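Brindden Assembly Board Group
Minutes of the meeting held on May 22, 2020

Print this page | E-mail this page
3 comments | 7 shares

Present: Evangelia Chatzigeorgiou (chair), Anas El Idrissi, Hazem Shawky, Youssra Erraji
Apologies: Ashraf Belkadi

1. Minutes of the last meeting
Agreed, with one correction. The plate order was placed with Munteanu, not with Grernia.

2. Board layout
Hazem had laid out the white board on the dark grey cloth before the meeting. The group discussed whether the battery slots should stay in the lower right. Youssra would like them further from the edge, as the slender battery sits very close to it. Anas said moving them would mean cutting a new board. Agreed to leave them for now and look again in September.

3. Blue parts
The blue shows up well against the white plates and will be kept for all pegs, cylinders and batteries. Hazem asked for the smallest parts to be stored in their own tray — two have gone missing since the last stocktake. The full stock now stands at 184 parts. Evangelia to find a tray with a lid.

4. Plates
The plate with the large circular outline and the one with the oval opening are both to stay as they are. Youssra has had a request from the Prudgate workshop for a copy of each. Agreed, provided they pay for the material.

5. Cloth and curtains
The black fabric has faint seams showing where the panels meet. Anas thought this did not matter. Hazem would like it pressed and rehung. No decision. The tablecloth is to be brushed before each session.

6. Costs
Spending to date is 1,430 out of a budget of 4,000. Ashraf had sent a note asking that receipts be handed in within a month. Noted.

7. Any other business
Youssra asked for the pink lighting to be changed when parts are being sorted by hand. Anas will bring a desk lamp.

Actions: Evangelia — tray. Anas — lamp. Youssra — reply to Prudgate. Hazem — list of missing parts.

The board and its blue parts:

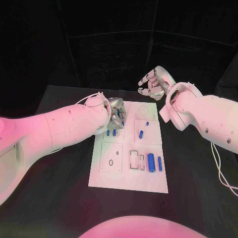
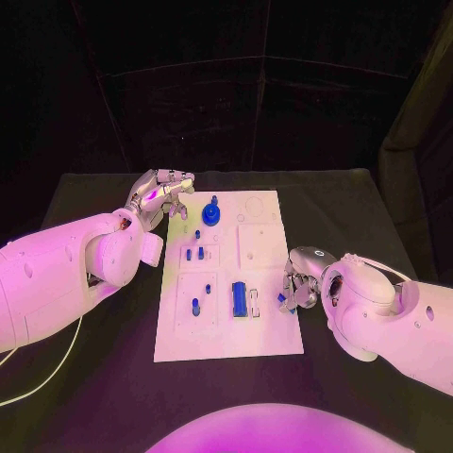
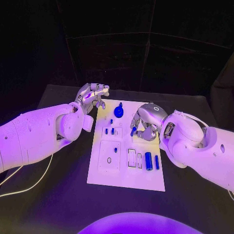
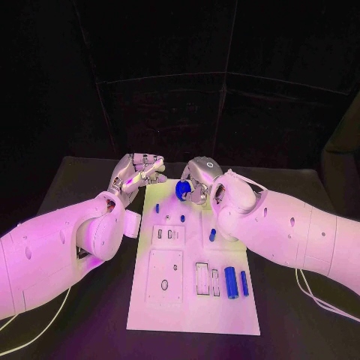 Youssra Erraji
Minutes secretary

Corrections to these minutes should be sent to me before the next meeting. The date will be set once Ashraf is back.

Related items
Parts list, revised
Notes on plate sizes
Request form for copies of plates
Minutes of the previous meeting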